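From: Luminița Vasiliu
To: Linham house list
Subject: Re: Folding T-shirts, which way for the shelves?

Crescencio Cisneros wrote:
> The Nadimier shelves are up in the hall closet and they are
> shallower than the old ones. Shirts folded in quarters hang
> over the front. Does anyone have a fold that fits? I have 70
> shirts to put away and would like to do this once.

Hi Crescencio,

We have the same shelves. Fold lengthwise first, sleeves in, then bring the hem up to the collar and fold that in thirds. It comes out narrow enough to stand on edge.

Cotton shirts straight from the basket need pulling out flat before you start, or the crease ends up on the diagonal. I do it on the bed because the table is too small. Hold the hem in one place and the far end in another, and pull until the side seams line up. Smooth the sheet first too.

Yusuf rolls his instead. That is fine for a suitcase, but the rolls come undone on the shelf.

I put the page for this on the house site, under Laundry. Text of it is below for people who read the list offline.

Luminița

----
Linham house pages > Laundry > T-shirts
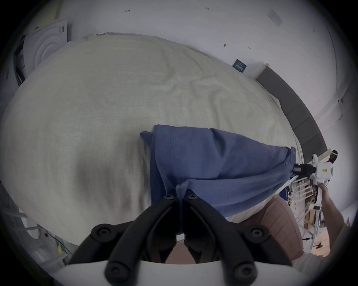
Page last changed: December, 2 edits

Blue cotton garment, likely a T-shirt, on the bed, still bunched at one end. Pull the bunched end out before folding. Thick sweatshirts do not fit the narrow shelves and go in the bottom drawer.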